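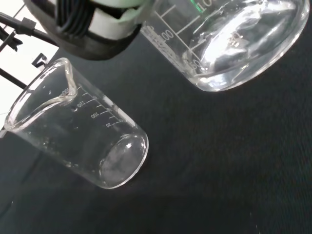 # Parri Opens Home Canning Kitchen in Trostmont

TROSTMONT, August – Parri, a maker of small-batch jams and pickles, is opening a shared kitchen where residents can put up their own fruit and vegetables. Bookings for the first sessions open this month.

The kitchen has 3 stations, each with a range, a deep sink and a pressure canner. A session lasts three hours and costs $15 per person. Jars and lids are sold at the counter, or customers can bring their own. Produce is not included.

"People around here have more tomatoes than they have stove," said Llinos Morris, who manages the kitchen for Parri. "I did mine in a galley apartment for years and had jars cooling on the bed. We wanted a place with room to work and a floor you can hose down."

Each station can handle up to 100 pint jars in a session, depending on the recipe. Staff will be on hand to help with the canners. First-time users must take a short safety class, offered at 9 a.m. and again at 5:30 p.m.

Labels can be printed on site. Regular users can buy a season pass for $169, which covers all sessions through the end of apple picking. Passes are not transferable.

Low-acid foods such as green beans and corn may be canned only in the pressure canners. Meat and fish are not allowed at this time.

**Booking:** In person at the Parri shop counter in Trostmont.

**Media contact:** Llinos Morris, Parri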